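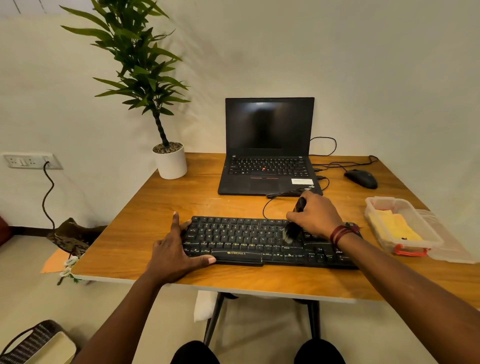
Elaine Nogueira objected, on reading our first draft, that office workers do not put off cleaning their desks out of laziness; they put it off because it is the one chore they save for when the real work gets unpleasant. We had no code for this. We now do, and it has swallowed most of Section 4.

4.2 Chores as delay

The diaries came from 195 people at two employers, Pleltwood and Siqueira, who wrote down what they did in the hour before a deadline. We had hoped for 300. The shortfall is itself a finding of sorts – several people told us they would send the diary once they had finished tidying up.

Entries were coded by hand using the Bistska scheme, which sorts delay into "idle" and "busy." Of the 1596 entries we kept, the busy kind gave us far more trouble. A man who stares at the ceiling knows he is not writing his report. A man who is dusting his desk can believe, for most of an afternoon, that he is getting ready to.

Ashton Ashby, in a comment on the draft, asked whether some of this might be useful work. It might. Keyboards do collect crumbs, and October is as good a month as any to deal with them. Our quarrel is with the timing. Small equipment chores bunched up in the last half hour before a deadline and all but vanished the next morning, when the crumbs presumably mattered just as much.

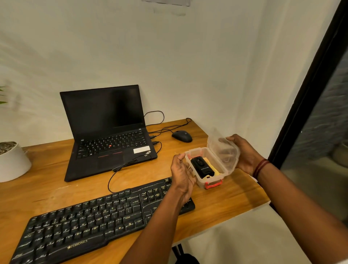 Figure 3. A desk with a laptop, screen dark.

Writers of long entries were the worst offenders. One diary ran to 500 words on the sorting of cables and gave the overdue budget a single line, which read "started."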